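Bin picking cell, do you write down the item layout or not??

sekum_dan
Posted Jan 1, 2025
14 replies · 2,778 views

Trying to get our bench rules down to one page before the Hovetti people come look at the cell in May. Main fight right now is clamps. I say every bin gets clamped to the table, period. Other shift says tape marks are enough. Also do you log where each item sits before a run or just dump and go?

nurnexfan
Clamp it. We did 600 picks on tape marks only and the bin had crept, had to toss the lot. Tape is for finding the spot again, it doesnt hold anything. 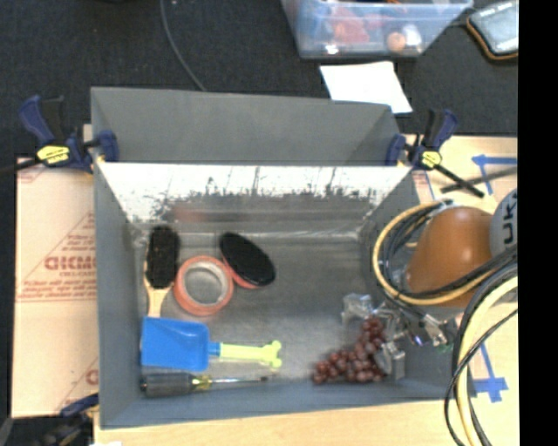
Gripper at the grapes, bar clamps on the bin corners.

sekum_dan
^ mine, for reference. Tape on the table too, so both camps are happy I guess. Screwdriver is in with the soft stuff on purpose, mixed bin is the whole test.

lowtorque
Clamps fine. Cables no. Our rule is nothing hangs over the bin side of the arm without a tie every hand width or so. Yours are looping pretty free on that side, would not pass here.

sekum_dan
Tie them tight and you lose wrist travel. Been there.

lowtorque
So leave slack at the joint and tie the rest. Its in our checklist, item 4, never had a snag since.

pickrate_abu
Abu Hammour site here. No layout log for us, random is the point. If you write down every position people start placing stuff nice and easy without meaning to. We shake and go.

nurnexfan
Hard disagree. Take one overhead shot before each run, takes seconds. We had 63 bad grasps last spring and no clue what the pile looked like for any of them

pickrate_abu
ok a photo I can live wtih. Not a form.

sekum_dan
Photo it is. Adding clamps + photo to the page, cables still open. Will post the draft when its typed up.

3 shares · 9 likes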